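## 3. Study site and soil sampling

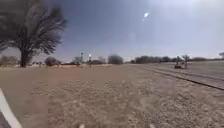
*Figure 1. Open ground at the Provham site, with a large leafless tree to the left.*

Provham was picked for one reason mainly: nobody has graded it. The other two candidate sites (Lombardi and the lower Staltum lot) had both been scraped at least once and the surface crust was gone. Crust is what we wanted. Soil here is a thin gravelly loam over clay, pale tan to reddish brown at the surface, stones mixed all the way through the top layer.

We laid out 24 plots, each two meters on a side. Half under or near tree canopy, half in the open. Canopy edge was taken as the drip line in full leaf, marked in May with pin flags, so a plot that looks open in winter may still be a canopy plot in the tables. Readers of the earlier draft were confused by this. It matters for Section 4.

### 3.1 Infiltration

Single-ring infiltrometer, ring driven in by hand to five centimeters. Three runs per plot. Stones were a problem. Where the ring hit one we moved it a hand's width north and started over; if it hit again, we moved it north again. Nineteen of the runs were moved at least once. We did not pick stones out to make the ring fit, as that opens the crust and water goes straight down the hole.

Water was poured onto a square of sponge to keep the drop from scouring the surface. Readings every minute for the first ten, then every five until three readings in a row matched. A few open plots never settled. These are reported as final rate at one hour and flagged in Table 2.

### 3.2 Crust strength and cover

Pocket penetrometer, flat tip, ten readings per plot on a fixed grid. Readings were taken before any water went down. Grid points landing on a stone were skipped and logged, not replaced. Stone cover was estimated by eye using a string frame, always by the same person (L. Messina), to keep the bias at least consistent. Dry clumps wider than a thumb were counted as soil. Leaf litter was left were it lay, then scored none, thin or thick.

### 3.3 Lab work

A total of 294 cores went to the lab. Air dried, sieved at two millimeters, the coarse part weighed and set aside. Texture by hydrometer. Organic matter by loss on ignition, which reads a bit high on clay soils like this one; we kept it anyway so the numbers could be put next to the older Nutico survey, which used the same method. Aggregate stability by wet sieving, on 44 cores only. Time ran out.

Two cores were mislabeled in the field and could not be traced. Dropped.

### 3.4 Analysis

Plot means used throughout, not single runs. Infiltration rates were logged before testing because a few very fast plots pulled the average around. We compared canopy and open plots with a mixed model, with field day as the random term, and stone cover added as a covariate in the second pass. Slope was left out. The ground is close enough to flat that the hand level gave the same reading accross most of the site.

Raw readings and the plot map are in the supplement.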